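3.2 Where the fruit is kept: plate and bowl

In the first round of visits we asked each household to show us where fresh fruit stands between the shopping and the eating. The answers were less simple than we expected. Of the 80 households in the sample, many did not own one fixed fruit dish. They used whatever dish was clean, and the fruit moved between dishes during the day. We call this movement "re-dishing", a word first suggested by Yi-chun Chow in our early notes, and we treat it as a small household task of its own, like folding a towel or closing a bread bag.

Re-dishing was coded when a piece of fruit was put in a different dish without being washed, cut or eaten. A washed piece was coded under preparation (Section 3.1), also when it came back to the same dish. Two coders worked separately on all 400 diary entries. They did not agree on 9 entries, and these were discussed with Zamudio until one code was chosen. Most of the difficult entries were about bananas. A banana does not need a dish to keep it from rolling, and several participants wrote that they put it "anywhere there is a place".

The kind of dish matters for what the fruit does in it. On a flat plate a single banana lies on its side and takes much of the surface, so that little else can be put there. In a deep bowl the same banana may stand almost upright and rise above the rim. Participants in the Arellano building described the standing banana as easier to take in passing – one hand is enough – but they also said that it looks unfinished, as if somebody had only parked it. The plate was more often called "proper", especially when guests were expected. Figure 4 gives both positions, with one banana, a pink plate and a pale green bowl on a gray speckled countertop.
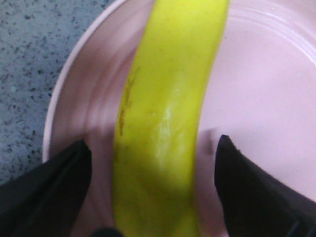
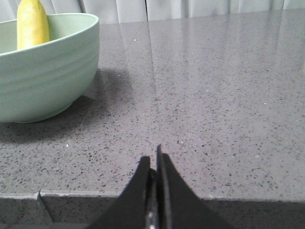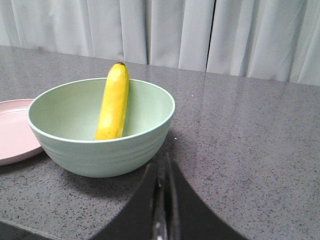
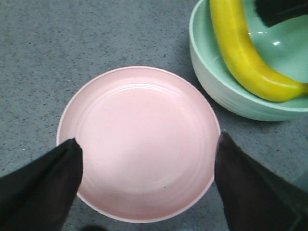
Figure 4. Plate and bowl as places for one banana. From top to bottom: banana lying on the plate; banana standing in the bowl, with a curtain behind; banana in the bowl, with part of the plate at the left; plate with nothing on it, and part of the bowl at the upper right.

The diaries from December need a separate remark. In this month the households had more fruit at home than usual, and bowls were filled first, while plates were kept free for baked things. Re-dishing then went mostly in one direction, from plate to bowl. In the other months we did not find a clear direction. Zamudio (working notes, April 2019) supposes that the size of the countertop decides more than the season, but our floor plans are not detailed enough to test this. We return to the question of free surface in Section 4, together with the data on cups.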